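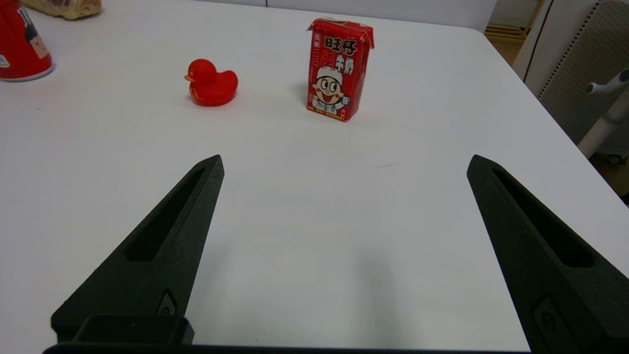
Carton and duck, waiting their turn.

Home - Posts - Kitchen - Sheds - About

Can it clear the table yet?
Posted in June by the usual person, typing fast before the school run

Quick one today as I've got 31 tabs open and a cake in. Somebody asked under the last post whether I still think we're years off a machine that does the housework. Short answer, yes. Longer answer, yes but I've changed my mind about which bits are hard.

I've been going on about this since I moved to Plollham and started keeping the chore diary. For anyone new - I wrote down every household job I did for a month, how long it took, how much I hated it. 53 different jobs by the end. Fifty-three! I'd have guessed a dozen. Wiping the top of the fridge is a job. Finding the other sock is a job. Most of them come down to the same thing though. Pick something up, work out what it is, put it where it lives.

So that's the test I care about. Forget backflips. Put some everyday rubbish on a table and have the thing sort it out. A milk carton, say. A rubber duck. A drinks can.

Sounds like nothing. But think about what your hand does with a carton. You don't know if it's full until you lift, and you've squeezed it just enough before you've thought about it. A duck is a different squeeze. A duck is also a daft shape, all curve, no proper sides. Two stiff fingers and a duck is a harder problem than two stiff fingers and a box, and my kitchen is mostly ducks, if you see what I mean. Spoons, sponges, half a lemon, the bag clip.

And knowing where it goes. The duck goes to the bathroom. The carton goes in the bin, unless there's milk in it, in which case the fridge, unless it's been out since breakfast. I couldn't write that down as rules if you paid me. My other half has lived with me for years and still puts the colander in the wrong cupboard.

What's got better is the picking up. It really has. I went back through my notes from the Mident open day, two winters ago now, and what I'd written was "slow, drops things, man resets it, slow". They had one arm and one mug. Same mug all afternoon, same spot on the bench, handle always facing the same way. I clapped when it got it on the hook. Everyone did. Then someone turned the mug round and that was the end of that.

These days people at least put out a proper mixture. Soft stuff, squashy stuff, stuff with corners, things standing in front of other things. A can right in front of a bread roll is what a real table looks like. And a tomato! I'd like to see a lot more tomatoes. Press too hard and you've got soup, and they roll off if you so much as breathe on them.

Tools are the other one I'm watching. Holding a handle isn't the same job as moving a thing from A to B. You've got to hold it firmly, at a sensible angle, and then do somthing with the far end, which you can't feel. I can scrape a pan without looking. I'd pay good money for a machine that can scrape a pan at all.

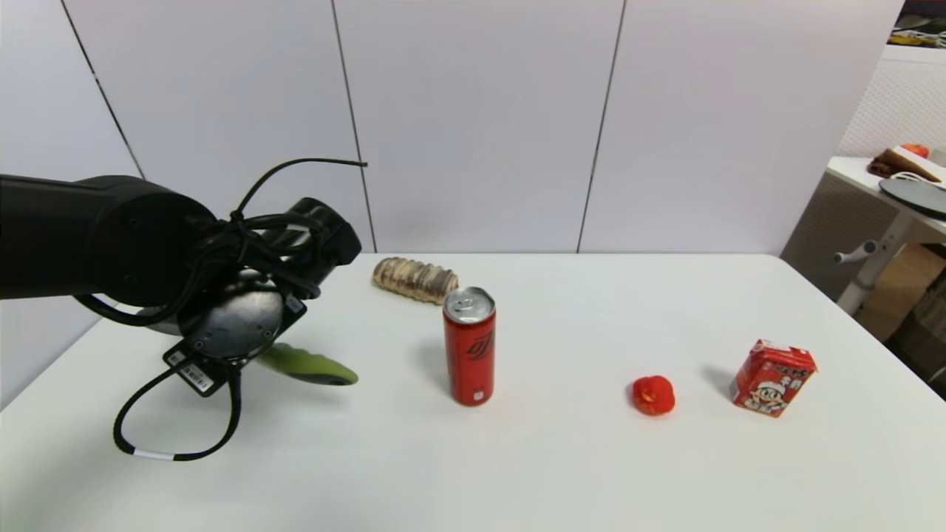 What I'd let one do in my house

Tidying a table, with me in the room. That's the list, more or less. Maybe sorting the recycling. I'd let it have a go at the toy box, as nothing in there breaks that hasn't already.

Not washing up. Not glass. Not anything near the hob. And not laundry, I don't care how many folding clips you send me (please stop sending me folding clips). A tea towel laid out flat is not a duvet cover that's eaten two pillowcases and a sock.

Shop floor is a different story and I think people muddle the two. My cousin does shifts at the Nwankwo packing place out on the ring road and there the boxes are all one size and they come down the belt the same way up. Lovely. A machine can do that and does, nearly 2 years running without much fuss. But at the end of the line there's still a person with a pair of scissors dealing with whatever came in torn. That person is doing my kitchen job. They'll be there a good while yet I reckon.

Cables are my other moan. Every arm I've ever stood next to has had cables looped all round the wrist. Now picture that over a sink. Or a cat.

Price I won't even start on. Wollow were taking names for a home one, I put mine down, and I've had precisely one email, wanting to know my ceiling height.

Cake's beeping. Next time I'll do the dishwasher question, as about half of you asked, and I've got opinions on cutlery baskets. Chore diary sheets are still on the Kitchen page if you want to try it yourself, the link was broken but its fixed now.

Get new posts by email. Pop your address in the box and we'll send you a note when there's something to read. Unsubscribe whenever you like.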